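Girnadeck Page Reports

Reporting software for business social media pages

Girnadeck collects the post and audience figures from your company's social media pages and puts them into one report. It is made for small marketing teams and for agencies that look after pages on behalf of clients. It runs in the browser, so there is nothing to install on office computers.

What it does

Each connected page is checked once an hour. Girnadeck records impressions, reach, clicks, comments, shares and follower changes for every post, and keeps those figures even after a post is deleted from the page. History is stored for 36 months on all plans. After that, monthly totals are kept and the individual post records are removed.

Networks count things in different ways, and the counting rules change from time to time. Girnadeck does not convert one network's numbers into another's. Each column carries the name the network itself uses, and a marker appears on the chart on the date a definition changed. If you compare a period before the marker with a period after it, a note is added under the table in the exported report.

Reports

A report is built from blocks. The standard blocks are page summary, top posts, follower change, response time, paid and unpaid reach, and a free text block for your own comments. Blocks can be dragged into any order and saved as a template.

Reports can be sent by email on a schedule or downloaded as PDF or CSV. The PDF uses your logo and two brand colors. The CSV holds one row per post with no formatting, and it opens in any spreadsheet program. A scheduled report goes out at 7 a.m. in the time zone of the account. If a network has not delivered its figures by then, the report waits up to 3 hours and is then sent with the missing block marked as pending.

Inbox

The inbox brings comments and direct messages from all connected pages into one list. Messages can be assigned to a colleague, tagged or closed. Response time is measured from when the message arrives to the first reply written by a person. Automatic replies are not counted.

Saved replies are shared across the team. Each user can also keep a private set.

User roles

Owner: billing, page connections, all settings
Manager: reports, templates, inbox, user invitations
Editor: inbox and report comments
Viewer: can open and download finished reports

Client logins are viewer accounts and are free of charge. A client sees only the pages you assign.

Plans

Single: 3 pages, two users
Team: 36 pages, unlimited users
Agency: 300 pages, unlimited users, client logins, own web address for reports

All plans include the inbox and email support. Pages can be swapped at any time, but the history of a disconnected page is deleted after 90 days unless the page is archived. Archived pages do not count toward the limit.

Order code for the Agency plan: GD-2781. Please give this code when asking for a quote by purchase order.

Requirements

A current version of Chrome, Firefox, Edge or Safari
Administrator access to each page you want to connect
Cookies allowed for the Girnadeck sign-in address

The phone app covers the inbox only. Reports can be opened in a phone browser but cannot be edited there.

Moving from Nelletti

Exports from Nelletti can be loaded under Settings, Import. Post figures, tags and saved replies are carried over. Scheduled reports are not and have to be set up again. Large imports run overnight, and the account owner gets an email when the import is complete.

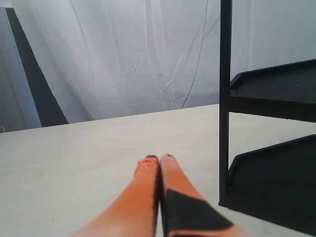

Two orange gripper fingers, tips nearly touching.

Changes in the current version

Follower change can now be shown by week
Closed messages reopen when the same person writes again
Fixed: CSV files dropped emoji from post text
Fixed: the archive list was sorted by connection date and not by page name
Templates can be copied between clients on the Agency plan

Support and sales

Girnadeck is developed and sold by Stendudel. Support is available by email on working days, and replies are normally sent the same day. Setup help for new accounts is handled by Impi Riihimäki. For Agency quotes and purchase orders, write to Bheki Hlongwane using the sales form. The list of supported networks and the data processing agreement are in the download section.

Page last updated August 18, 2025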